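## 3. Material y método

El estudio compara dos formas de registrar el terreno cubierto por una cuadrícula de búsqueda a pie: la hoja de papel que el jefe de equipo entrega al volver y el envío de posiciones desde un receptor portátil. Los ejercicios se hicieron en el valle del Lei y las sesiones de aula, en la base del grupo de rescate. El tratamiento de los datos se cerró el 31 de enero de 2024.
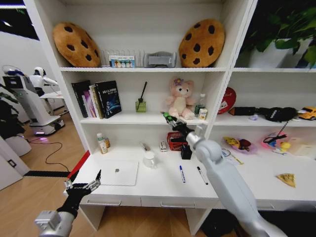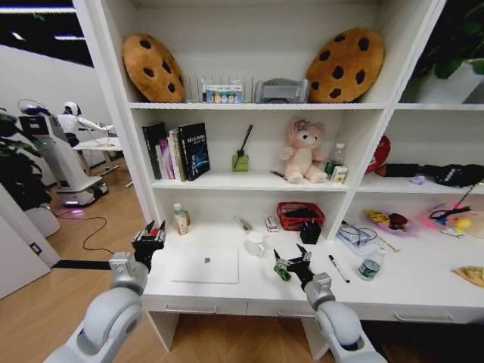
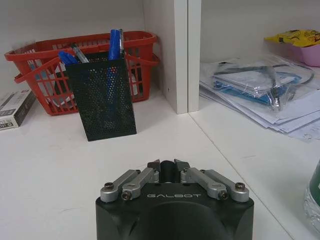

**Figura 1.** Estantería blanca con escritorio integrado, en las dos primeras imágenes; en la tercera, pinza negra con la inscripción «GALBOT».

### 3.1. Área de estudio

El terreno de prácticas ocupa la ladera norte del valle, con su punto más alto a 1100 metros. La parte baja es pinar de repoblación con calles de saca todavía transitables. Por encima hay matorral denso y, cerca del collado, canchal sin vegetación. La cobertura de telefonía es buena en la carretera y casi nula en los barrancos, lo que reproduce las condiciones de muchas búsquedas reales en la comarca.

El área se dividió en cuatro zonas. Los límites se trazaron sobre elementos reconocibles en el suelo (pistas, arroyos, el muro de una antigua finca) y no sobre la retícula del mapa. Es la práctica habitual del grupo y se mantuvo aunque las superficies resultantes fueran desiguales. En el análisis, la superficie cubierta se expresa siempre como proporción de la zona asignada.

### 3.2. Participantes

Participaron 53 personas, todas con la formación básica de búsqueda completada. Se excluyó a quienes seguían en periodo de prácticas y a los guías caninos, cuya forma de avanzar depende del perro y del viento y no admite una comparación directa con la batida en línea. Los equipos se formaron por sorteo, con la única restricción de que cada uno contara con un jefe habilitado.

Todos los participantes actuaron en las dos modalidades de registro. El orden se alternó entre equipos para repartir el efecto del aprendizaje del terreno. Ningún equipo repitió zona.

### 3.3. Equipos de registro

En la modalidad de papel se utilizó la hoja de asignación ordinaria, con el mapa de la zona impreso por una cara y un cuadro de observaciones por la otra. El jefe de equipo marcaba a lápiz el recorrido y sombreaba las partes que consideraba cubiertas. No se dieron instrucciones adicionales.

En la modalidad electrónica, cada miembro llevaba un receptor Flitex sujeto al tirante de la mochila. Las posiciones se enviaban por radio a un repetidor Vollon instalado en el collado y desde allí al puesto de mando, donde se mostraban en el programa Kimeo. Cuando el enlace se perdía, el receptor guardaba las posiciones y las transmitía al recuperarlo. Los puntos recibidos con retraso se marcaron como tales - el operador del puesto de mando no los tenía a la vista en el momento de decidir - y se analizaron por separado.

Antes de cada salida se comprobó la carga de las baterías y se ajustó la hora de los receptores con la del puesto de mando. En diciembre hubo que sustituir la antena del repetidor, dañada por el hielo. El ejercicio de ese día se anuló y se repitió completo con los mismos equipos.

### 3.4. Procedimiento

Cada ejercicio comenzaba con una reunión informativa en la que se leía la ficha de la persona desaparecida simulada. A continuación se entregaban las asignaciones y los equipos se desplazaban a pie hasta su punto de entrada. El tiempo empezaba a contar con el primer aviso por radio desde la zona y terminaba con el aviso de salida.

En el terreno se habían colocado con anterioridad prendas y objetos de uso personal, en posiciones desconocidas para los participantes y para el puesto de mando. Los hallazgos se comunicaban por radio y no se recogían. Un observador ajeno a los equipos anotaba la hora de cada comunicación.

Al regresar, el jefe de equipo hacía la entrevista de cierre con el responsable de planificación, siguiendo el mismo guion en ambas modalidades:

- partes de la zona cubiertas, a su juicio, por completo;
- partes cubiertas con dificultad o abandonadas;
- obstáculos no reflejados en el mapa;
- propuesta de nueva asignación, si la hubiera.

### 3.5. Medidas y análisis

La variable principal es la diferencia entre la superficie declarada como cubierta y la calculada a partir de un recorrido de referencia. Para obtener este último, un segundo receptor grababa la posición de cada participante en las dos modalidades, sin transmitirla. El ancho de barrido se fijó por separado para pinar, matorral y canchal mediante pruebas previas de detección en las mismas laderas.

Las hojas de papel se digitalizaron por duplicado. Donde las dos versiones discrepaban se tomó la intersección, un criterio conservador que puede perjudicar ligeramente a esta modalidad. También se registró el tiempo transcurrido entre la salida de la zona y el momento en que planificación daba por actualizado el mapa general.

Las comparaciones se hicieron dentro de cada equipo. No se imputaron valores ausentes: si faltaba el recorrido de referencia de algún miembro, el ejercicio de ese equipo quedaba fuera del cálculo de superficie, aunque se conservaba para el de tiempos. Las respuestas de la entrevista de cierre se codificaron aparte y se presentan en la sección 4.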